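Illimier Project Report: The Grip That Let Go
Section 4, What Went Wrong in May

By the time we reached the spring we were feeling pretty good about Illimier. The two grippers closed when we squeezed the triggers, the recordings saved to the right folder, and the table-clearing task (pick up a cup, set it upright, move on to the next) was going well enough that we had started planning the final demo. We had set ourselves a target of 200 clean runs and we had 117 of them. Then the right-hand gripper began opening by itself, and most of the rest of this report is the story of how long it took us to understand that.

The first time it happened we blamed ourselves. Whoever was holding the tool had probably relaxed a finger — it is tiring work, and after an hour your hand really does start to wander. We threw the run away and carried on. It happened again a little later, and again we threw the run away, and I am sorry to say we did this for the better part of a week before anybody thought to write the drops down. If there is one thing I would change about the whole project it is that. We had a perfectly nice logbook and we were only using it for the runs that worked! 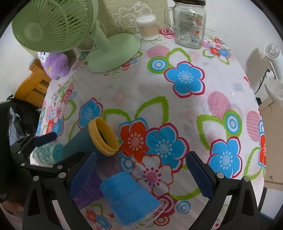 Once we did start writing them down, we had 17 drops on paper within a few sessions, and a pattern came out of them that we had not expected. The jaws never let go right after closing. They held well for a while and then eased apart, always when the tool had been kept shut for longer than usual. Cups lying on their sides turned out to be the worst case, and looking at the blue one between the open jaws it is easy to see why we were slow with them: one end is narrower than the other, so you have to decide where to take hold, and the flowered cloth underneath is so busy that we kept leaning in for a better look before committing. All that hesitating meant more time squeezing, letting go a little and squeezing again, and the motor in the handle was getting warmer the whole time.

The motor driver we used is a small board called the Pîrvu, and it has a protection feature that cuts the current when the board gets too hot. We knew this. It was in the notes we had copied out during the first month, and we had simply forgotten. Our code, for its part, never asked the board whether it had shut off. It went on reporting "closed" in the recording because "closed" was the last thing it had told the motor to do. So for some of our drops the file said one thing and the jaws were doing another, and that worried us a good deal more than the dropped cups did.

We tested the idea by holding the jaws shut on a foam block and waiting. After 60 seconds of steady squeezing the grip went slack, and the recording still said closed. We repeated it with the left gripper and could not get it to fail, which puzzled us until we opened both handles and found that the right one had its vent slots half covered with tape. The tape was ours. We had used it to stop a wire from rattling and never thought about it again.

Fixing things took two afternoons. We took off the tape, tied the wire down properly, and lowered the holding current once the jaws have met something. We also changed the program so that it reads the fault signal from the board and stops the recording with a loud beep. The beep is horrible and everyone hates it, but we have kept it.

The harder job was going back through the old runs. We watched every one of the 117 and compared the finger pads with the recorded state, and we removed any run where the two disagreed, even when the cup happened to land upright anyway. It was slow and rather sad work. We also added a page to the Plaltow lab handbook about keeping hands clear when the power comes back, as the jaws close again without warning if the trigger is still pressed. One of us got a pinched thumb that way, with no harm done beyond a red mark and some complaining.

We would still like to add a temperature reading to the recording itself, and there is space for it in the file. That will have to wait for the next group.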